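Keeping a wooden bottle rack steady on a table with a cloth

Posted in Home & Storage, August 11, 2023

Tamara Tudose
Hello everyone, I hope this is the right place to ask. I have a small craft table that does double duty as a place to hang things up, so there are clothes on hangers at the back and a wooden bottle rack with scalloped rails in front of them. Under it all is a floral sheet I'm very fond of (gray leaves and orange flowers), and I would really like to keep it. 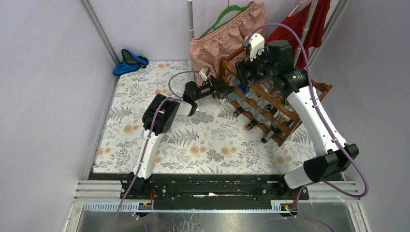 My trouble is that the rack slides whenever I put a bottle in or take one out, and then the cloth bunches up and I have to straighten the whole business again. The table is 119 cm long, so there isn't a lot of room to spread out. I bought a grip mat from Lavero but it was too thick and made the rack rock. Has anyone found something thinner? And do you keep clothes this close to a rack, or is that asking for snags?

Benvinda Azevedo
Hi Tamara, what a pretty cloth! I had the same sliding with mine when we lived in Ikthorpe, and what fixed it was thin shelf liner, the rubbery mesh kind that comes on a roll. Cut four little squares and put one under each corner post, on top of the cloth. Then pull the cloth snug and clip it under the tabletop - binder clips are fine if the edge isn't too thick.

I'd also take everything off before you start and only put it back once the rack sits still. Clear glass bottles can wait in a back corner, well away from your elbows. 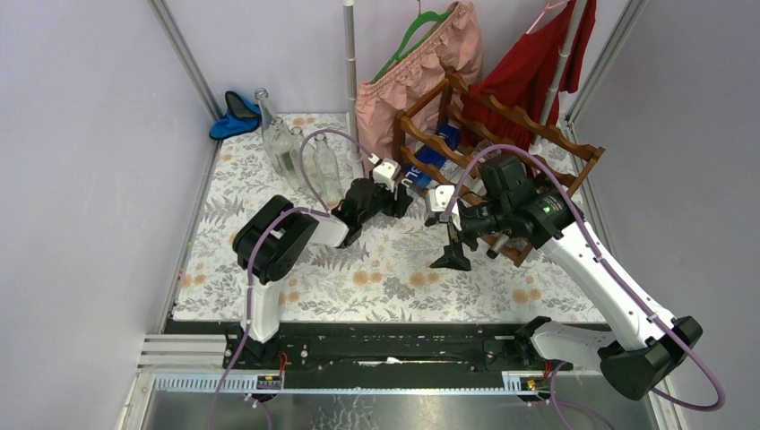

As for the clothes, I'd leave a hand's width between them and the wood if you can. Run an old nylon stocking along the rails first, and wherever it catches, sand lightly with 120 grit. Anything with a gathered waist I'd clip straight on the hanger so it doesn't droop into the rack. Mine used to do that all summer long and it drove me up the wall.

Ilie
Double-sided tape. Did mine in May, hasn't moved.

Tamara Tudose
Thank you both! I'm a bit nervous about tape on the fabric, so I'll try the liner squares first and keep the tape for later.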